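Folding Laundry by Proxy: Teaching Two Arms by Remote Control
Quentin Gaillard and Solange Bouvier
Skelleo project, final report, December

Our proposal promised a two-armed robot that folds clothes after watching a person do it. We wrote that in an afternoon. The rest of the term went to the watching part.

Each demonstration is driven by hand. The operator holds one small leader arm in each fist, the two big arms copy every move, and the Nalex logger saves joint angles and video. There is no sense of touch coming back, so you fold by eye, like a person wearing oven mitts in the next room.

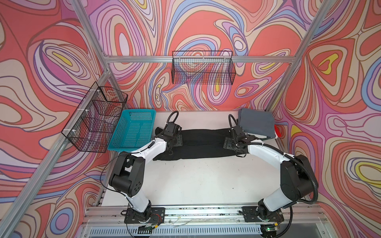
Data collection

We recorded 188 demonstrations and kept 685 minutes of footage in total, including the failures. The hardest step to teach was the first one: get a gripper on each end of the garment and lay it flat across the table. Black fabric on a white table is easy to find. Telling which part of the black fabric is a sleeve is another matter, for the network and, by late Tuesday, for Quentin.

The swirly walls were Solange's idea. She wanted a background the policy could not quietly memorize, and the roll from Geltham was on sale. Operators reported seeing it with their eyes closed.

We threw out 16 demonstrations where the two arms pulled against each other. Professor Văduva asked us to keep the slow ones, on the grounds that hesitation is also information. We had a lot of information.

Placing the folded piece

Once folded, the item goes toward the back right of the table. Only the right arm has work to do here, and we told operators to leave the left one parked with its gripper open. Early on, people waved it around out of habit, and the trained policy waved too.
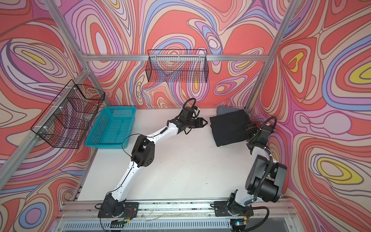
Figure 2. Right gripper on the folded dark cloth, left gripper open.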